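Varnia Open Day – Frequently Asked Questions

When is it?
Sat 8 August. Doors open at 11 and the last demonstration starts at 3:30. If you signed up in June, your booking still stands and you don't need to do anything.

Where do I go?
The Gudside building, rear entrance. The front door stays locked on weekends. Street parking is free, and the lot behind Sterkel Hall is open to visitors.

Do I need a ticket?
Entry is free, but the demonstration room has a limit of 20 people per session. Book a session on the sign-up page or ask at the desk when you arrive. We have room for 300 visitors over the day.

What will I see?
Each session runs 20 minutes. Zlatko Perić gives a short introduction, then the two-arm table runs the letter block task. The arms work on small blocks with letters on them, and the operator explains each step. The other stations are smaller and you can walk between them at your own pace.
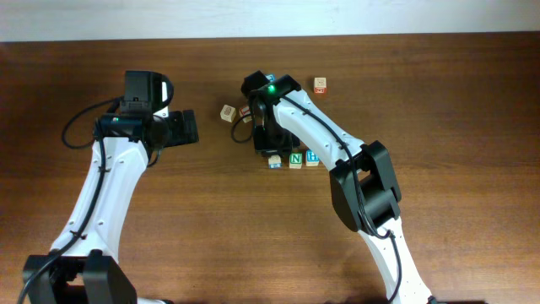 Ivars Mägi wrote to us after the last open day that the block task was slower than he had hoped, and that he would have liked to hear more about what happens when a grip fails. We have added five minutes for questions at the end of each session. Failed grips do happen – the operator will talk through them as they come up.

Can I operate the arms myself?
Not at the two-arm table. There is a single practice arm in the Milošević Room that visitors can try, ages 10 and up. Expect a wait in the early afternoon.

Are the arms dangerous?
They are small and move slowly during demonstrations. Please stay behind the yellow line and keep bags off the floor near the tables.

Can I take pictures?
Yes, without flash. Please ask before photographing other visitors.

Is there food?
Coffee and water only. The bakery across the street is open until 4.

Is the building accessible?
Yes. There is a ramp at the rear entrance and an elevator to the second floor. Seats are kept free in the first row of every session – tell the desk if you need one.

Can schools book a separate visit?
Yes, on weekdays during term. Write to the Varnia visits desk with your group size and two possible dates.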